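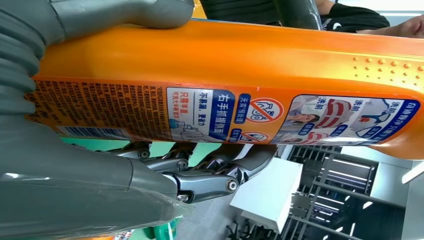

Ferkside open lab, student projects, 9/30/24. Notes typed up on the train so forgive the state of them.

Got there late, missed the intro talk. Signed in, got a sticker, got pointed upstairs. 11 teams showing this term, I managed 5 properly and walked past the rest. Two floors, no map, signs in felt pen.

Spent most of my time with the grasping class. They call their project Zorkier (a name from one of their group chats, I didn't get the story). The task sounds small: pick up household stuff with a fingered hand, hold it, put it down upright. Bottles are the hard part. Big detergent type bottles especially. Smooth sides, weight moves about inside, and a full one behaves nothing like a half empty one.

Cristóbal Ulloa showed me round the bench. Second year, talks very fast. The orange bottle is his favorite test object. Chinese label, and he likes that it comes with instructions printed on it, bold blue characters telling you to grip the side with the right hand. Also a patch of raised dots on the plastic for grip. "So the bottle people already did our homework," he said. I asked if the software reads the label. No. Not on the list for this year either.

What I wrote down about the hand: gray fingers, grooves across the pad, one goes over the bottle and one goes under. Lots of little linkages and pivot screws in between. Cristóbal says the joints get checked before every session and the screws do work loose. There's a log sheet. Somebody had drawn a cat on it.

They record everything. 2,369 grasps logged since May, good and bad both, and the bad ones get a tag for why (slipped, tipped, missed, other). "Other" is apparently getting too big and Dorottya Csonka, who teaches the class, wants it split up before they train on any more of it. She was pretty blunt about that. I liked her. Asked her how the grading works and she said the write-up of failures counts for as much as the demo, wich I wish my own course had done.

Asked about sideways grips vs upright. Sideways is easier to hold, harder to put back down. Makes sense once you try it with your own hand, which they made me do. Dropped it. Laughter.

Other stuff, quickly:

Vörös, line follower that also sweeps. Queue too long, saw it from the back.

Lollier, sorting socks by color. Team of four, very cheerful, lights in the room were giving them trouble with the navy and the black. Same problem as me then.

Coffee ran out by 3. Bring your own.

For anyone going next time: roughly an hour is enough for one floor, not both. Ask for the grasping class first becuase the benches get crowded. Age limit is 16 and up unless you come with a school. Parking is round the back, the front lot is staff only and they do check.

Slides from the intro talk are meant to go up on the class page. Will add the link when I have it.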